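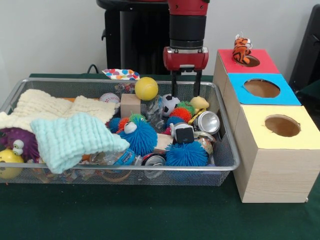

How to learn a harp part off an old blues record (by ear, no tab)

Quick version of what I go over with the harmonica people at the Wustthorpe Tuneup, since I keep typing it out in emails. You need a harp, the record in some digital form, and something that slows audio down. A pencil. Patience helps.

I'm assuming you can already play single notes and get some kind of bend on 4 draw. If not, go do that first, two weeks, come back.

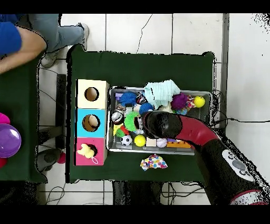

Teresa Śliwiński

Step 1. Pick a short part

Not the whole song. Pick one chorus, twelve bars, and preferably an intro or a solo where the singer is out of the way. Slow or medium tempo. Fast shuffles are murder for a first try.

Good candidates: anything where the harp answers the vocal with the same lick more than once. You learn it one time and get it three times. Bad candidates: live recordings, anything with two guitars and a piano all in the same range, and chromatic harp stuff. How do you tell it's chromatic? Sounds smoother, lots of octaves, often minor sounding. Leave it for now.

I started on a Trandis reissue my cousin burned for me, slow number, harp and one guitar and somebody tapping a foot. Took me a month. The next one took a week.

Step 2. Just listen

Ten times at least. No harp in your hand. Dishes, car, whatever. You want to be able to hum the thing start to finish, including the gaps. If you can't hum it you can't play it, you'll only be hunting for holes.

Hum it out loud. In your head doesn't count, your head skips the hard bits.

Step 3. Find the key

Listen to the last note of the tune, or the note the bass lands on at bar one. Hum that. Find it on a guitar, piano, tuner app, anything. That's your key, nine times out of ten.

Then the harp. Most blues harp is second position (cross harp), meaning the harp is tuned a fourth above the song. Table:

Song in E - A harp
Song in A - D harp
Song in G - C harp
Song in D - G harp
Song in C - F harp
Song in F - B flat harp
Song in B flat - E flat harp

Check it: play 2 draw along with the record. Should sit right on the home chord. If 2 draw sounds wrong but 1 blow or 4 blow sounds like home, they're in first position, so you want a harp in the same key as the song. If neither one works try third position, where 4 draw is home. Song in E, you'd grab a D harp.

Step 4. Fix the pitch

Old records are almost never at pitch. Turntable ran slow, cutting lathe ran fast, band tuned to a tired piano. So you'll find the song is "in between" E and F and nothing you own fits. Don't fight it. Don't bend every note to match either, you'll learn it wrong.

Open the file in your slowdown program and move the pitch in cents untill your 2 draw locks in. I use Jusero because it was already on the laptop. Any of them will do it - look for a "fine tune" knob or a box marked cents. Go up first, then down. When it's right the beating between you and the record slows down and stops. Save that copy with a new name. Keep the orignal.

If you end up moving more than half a semitone you probably guessed the key wrong. Go back to step 3 and try the next harp over.
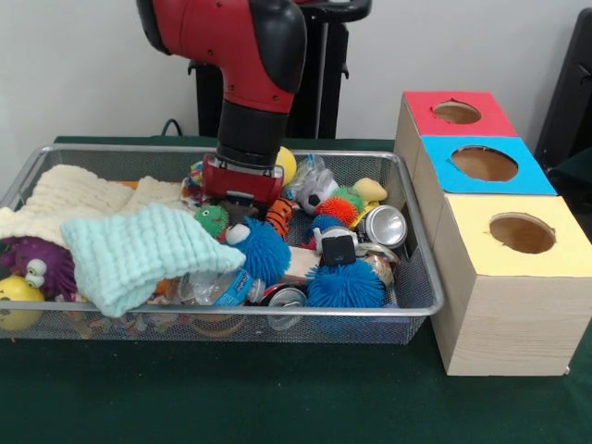 Cream knitted blanket and a pale mint cloth in the wire mesh basket.

Step 5. Clean it up a little

A little. People go nuts here and filter the harp right out. What I do:

- High-pass at 200. Takes the rumble and most of the bass off. You do lose a bit of body on the lowest notes of a G harp, so back it down if you're using one.
- If it's a stereo transfer of a mono record, sum to mono. Half the crackle goes away.
- No noise reduction. It eats the breath sounds and you need those, they tell you whether a note is blow or draw.

Headphones from here on. Laptop speakers are no use for this.

Step 6. Slow it down and loop

Loop one phrase. A phrase is whatever he played on one breath, usually two bars, sometimes less. Slow it to 69 percent. Odd number, I know, but at 75 I still miss the quick pickup notes and at half speed everything turns to soup. Try your own numbers.

Keep the pitch locked when you slow down! There's a checkbox. If the harp suddenly sounds like a tuba you missed the checkbox.

Step 7. Get the landing notes first

Don't start from the first note. Start with the last note of the phrase, the one he holds. Find it. Usually 2 draw, 4 draw or 1 draw. Maybe 5 draw or 6 blow. Write it down under the bar.

Then do the next phrase, same thing. Once you've got the landing notes for all twelve bars you have a map. Over the I chord it'll mostly be 2 draw and 4 draw. Over the IV chord watch for 1 blow and 4 blow. Over the V, 1 draw or 4 draw. If your notes are nowhere near that, something's off with the key again, sorry.

Step 8. Fill in the rest

Work backward from the landing note. What comes right before it? Higher or lower? Did the breath change? A blow to draw change has a tiny gap or a click, draw to draw slides. Once you hear that you'll cut your guessing way down.

The usual traps:

2 draw and 3 blow are the same note. Which one is he on? Listen to the note before. If it's a draw note and there's no breath change, it's 2 draw. If it has any whine or sag to it, also 2 draw.

3 draw bent. Three different bends in there, plus the one between that isn't quite any of them. The bluesy one sits between minor and major third. Don't measure it, match it. Play along with the loop until it stops hurting.

4 draw starting bent and coming up. Sounds like two notes. It's one note, one hole.

Octaves. A fat note in the middle that isn't a chord is often tongue blocked, 1 and 4 together. Play just the lower note for now. Add the tongue later.

Hand wah. Not a bend. The pitch stays put and only the tone opens up.

Step 9. Write it down your own way

Hole numbers with an arrow or a minus for draw. A slash or apostrophe for a bend. Bar lines. That's plenty. I put the chord over each bar and a circle where he breathes. Grażyna Wilczyńska does hers in four colors of pencil and it looks great and I can't read a word of it. Fine, it's for her.

Leave holes. If you can't get a note put a question mark and go on. Come back tomorrow, half of them will be obvious. 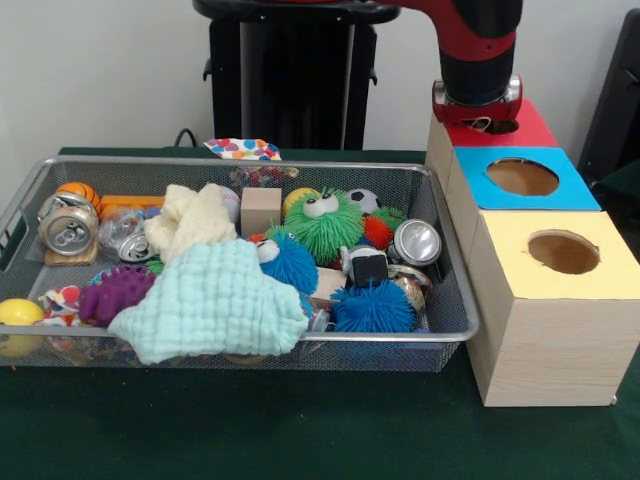

And date the page, too. I've got sheets with three versions of the same chorus and no clue which one I trusted last.

Step 10. Play with it, then without it

Loop the phrase slow, play along until you don't have to think. Next phrase. Join the two. Then bump the speed up in small steps - five percent at a time, no more. If it falls apart go back two steps, not one.

When you can do all twelve bars at full speed with the record, turn the record off and do it against a plain drum loop or your foot. This is where you find out you were leaning on him for the timing. Everybody is. Record yourself on the phone, play it back next to the real one. Usually you're early on bar nine. Wait for the V chord.

Then move the file back to its real pitch if you like, just to hear it. You can't play along anymore, obviously.

Problems people write to me about

"I get the notes but it doesn't sound like him." Tone. Slower air, drop your jaw, less pressure. Most beginners blow about twice as hard as they should. Also he's probably through an amp and you're in a kitchen.

"The high notes are mush on the transfer." Yes. Look for another transfer. The Nowicki ones tend to be brighter and have more crackle, I'd take the crackle.

"My 2 draw won't speak / sounds choked." Not the harp. It's almost never the harp. You're bending without meaning to. Breathe in like you're surprised, very gently, and let it ring for 8 counts before you try any part with it.

"Can't I look up the tab?" Sure. Do your own first and then compare. A lot of the tab floating around has 3 blow everywhere there should be a 2 draw, and you'll catch it now.

"How long per song?" First one, weeks. Don't start a second until you can play the first with no paper.

Next one in this series is the same idea for the low end, tongue slaps and the chugging stuff behind a singer. Should be up in October if I get the sound clips done. Bring an A and a C harp if you're coming to the Tuneup, those two cover most of what we play.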